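Rapport d'étape – Projet Nava, deuxième semestre
À l'attention de Kjell Grønli, Fonds Wosus
Drarnavbridge, le 12 févr. 2021

Cher Kjell,

Vous m'aviez demandé de faire court cette fois-ci, et je vais essayer, tout en sachant que vous me connaissez assez pour ne pas y croire tout à fait. Le semestre a été dense, plutôt heureux dans l'ensemble, avec deux ou trois contrariétés que je préfère vous raconter moi-même avant que vous ne les découvriez dans les tableaux joints.

Commençons par l'essentiel. L'épicerie solidaire de Drarnavbridge est ouverte quatre après-midi par semaine depuis la rentrée, contre deux auparavant, et 297 foyers y sont désormais inscrits. La convention en prévoyait moins à ce stade, ce qui nous réjouit et nous inquiète à parts égales, car un foyer de plus à la porte, c'est souvent un emploi de moins dans la vallée. L'antenne de Norkthorpe, elle, n'a démarré qu'en décembre, avec un bon retard sur le calendrier. Le bail a traîné, puis la mise aux normes de l'électricité, puis de nouveau le bail. Elle tourne maintenant deux matinées par semaine, et les habitants du haut du bourg, qui devaient prendre le car pour venir chez nous, nous disent combien cela les soulage.

Sur le fonctionnement, le changement le plus important tient au passage du colis tout fait au libre choix. Chaque foyer dispose d'un nombre de points selon sa composition et remplit son panier comme il l'entend. Nous avions peur des files, des malentendus, des rayons vidés dès la première heure. Il y a eu un peu de tout cela en octobre, je ne vous le cache pas, et puis les habitudes se sont prises. Les gens restent plus longtemps, se parlent, échangent des idées pour accommoder les pois chiches (nous en avons eu beaucoup, vraiment beaucoup, et il en reste). Nous jetons aussi nettement moins : les produits que personne ne prenait ne partent plus dans les sacs pour finir au fond d'un placard.

Côté approvisionnement, le sec ne pose plus de souci. Les pâtes, le riz et les conserves arrivent régulièrement par la collecte et par nos deux grossistes, et nous tenons sans peine un mois d'avance.

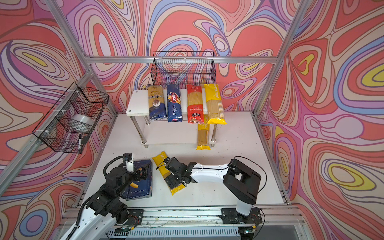
Le frais reste notre point faible. Les maraîchers avec lesquels nous travaillons ont eu un automne difficile, l'un d'eux a même cessé son activité, et nous avons dû acheter des légumes que nous comptions recevoir en don. La ligne « achats alimentaires » dépasse donc le prévisionnel de 557 euros au 31 décembre. Nous proposons de couvrir cet écart par les économies faites sur le carburant, la camionnette ayant moins roulé que prévu tant que Norkthorpe n'était pas ouvert. Si vous préférez une autre imputation, dites-le-moi, je ferai corriger le tableau.

Les ateliers cuisine ont souffert davantage. Il a fallu réduire les groupes à cinq personnes, puis suspendre pendant plusieurs semaines, puis reprendre sous une forme que je trouve moins joyeuse, chacun à son poste et le repas emporté dans une boîte. Nous avons tout de même accueilli 70 participants sur le semestre. Le livret de recettes est sorti à temps pour les fêtes, tiré à 1 000 exemplaires, et je vous en ai mis un de côté – la soupe de lentilles de la page douze vaut à elle seule le détour. L'imprimeur nous a fait une remise à laquelle nous ne nous attendions pas.

Pour l'équipe, nous avons pu stabiliser le mi-temps d'accueil grâce à votre avenant du printemps. La différence se sent tous les jours : les inscriptions sont traitées dans la semaine, les rendez-vous avec l'assistante sociale ne se perdent plus, et l'on répond au téléphone, ce dont je ne pouvais pas me vanter dans mon précédent rapport. En revanche, le poste de chauffeur est vacant depuis novembre. Deux candidatures sont arrivées, une seule personne s'est présentée à l'entretien, et elle a choisi de travailler ailleurs. Nous relançons l'annonce ce mois-ci avec des horaires un peu mieux groupés.

Pour les mois qui viennent, nous voudrions consolider Norkthorpe avant d'imaginer quoi que ce soit d'autre. Cela veut dire une troisième matinée si le chauffeur est recruté, une chambre froide d'occasion dont nous attendons encore le devis, et une enquête auprès des foyers inscrits, que nous ferons de vive voix, le questionnaire papier de l'an dernier ayant surtout servi à noter des listes de courses. J'aimerais aussi que nous reparlions ensemble de l'indicateur sur les sorties du dispositif. Une famille qui ne vient plus, nous ne savons pas toujours si elle va mieux ou si elle a déménagé, et le chiffre demandé par la convention mélange les deux.

Les comptes détaillés et les relevés de fréquentation sont en annexe. Le versement de la seconde tranche est attendu pour la fin du trimestre ; une confirmation de votre part nous aiderait à signer le devis de la chambre froide sans trop retenir notre souffle.

Avec toute notre amitié et nos remerciements,
La coordination du projet Nava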